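Wedildale has published its first rules for recording hand-held gripper demonstrations, the kind used to teach robots household chores. The draft runs to 60 clauses and asks the labs that sign it to hold every session to the same layout, the same checks and the same paperwork. Whether it makes the recordings any better is a question the draft leaves alone.

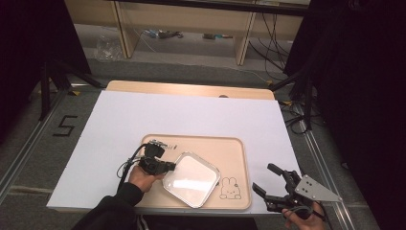
*3 min read*

Zonside and Hou have both said they will sign. Giria wants changes first, mainly to the clause on props, and it has a point. Trays, lids and dishes must be "plain or consistently marked," a phrase that could cover nearly anything. A beige tray with a rabbit drawn on it might pass in one lab and fail in the next.

The rules on grippers are firmer. Operators using one in each hand must keep cables clear of the work surface while recording, and jaws must be inspected for wear every 900 recordings. The draft doesn't say how much wear is too much. Scuffed inner faces are common on working grippers, and a lab could log them forever without replacing a part.
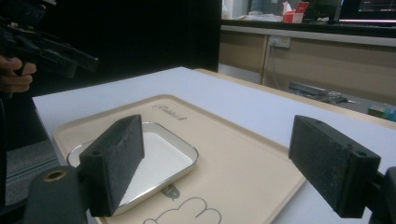
## Who checks?

For now, the labs do. Each will grade its own sessions and send in a form once a year. Wedildale says outside audits "may follow," with no date and no budget attached.

It also points to a trial covering 3177 recordings, but hasn't released the failure rate or said who did the scoring. Comments on the draft close in June.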